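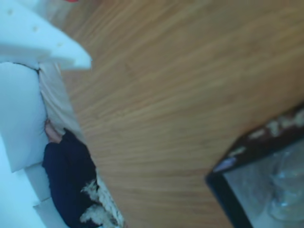

I spent most of last week on the part of the control code I like least, which is timing. Stavik, the small package Teemu Kemppainen and I maintain, reads joint positions from the leader arms and sends them to the followers. It also writes every step to disk. When the disk write is slow, the next command goes out late and the arm jerks.

I had blamed the servos for this. Mererid Ruddock looked at my logs and pointed out that the gaps lined up with the image saves. She was right. The control loop was waiting on the encoder. 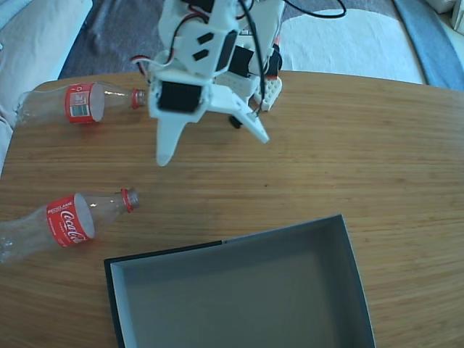

The fix was to move the writing into its own process and hand it frames through a queue. The loop now takes 9 ms in the normal case. The worst step I logged was 43 ms, down from 77. I still want to know where that 43 comes from -- my guess is the USB hub, but I haven't tested it.

I also changed how the gripper values are stored. They used to be raw servo ticks, and each arm had its own zero. Now they are scaled from 0 to 1 at calibration, so old recordings need to be converted before you train on them. The script is in the tools folder.
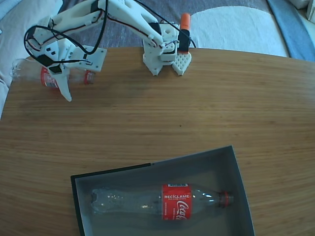 Two things are left for the next release. The queue has no size limit yet, and stopping a recording early can drop the last few frames. Teemu has a patch for the second one and I'll merge it once I've read it.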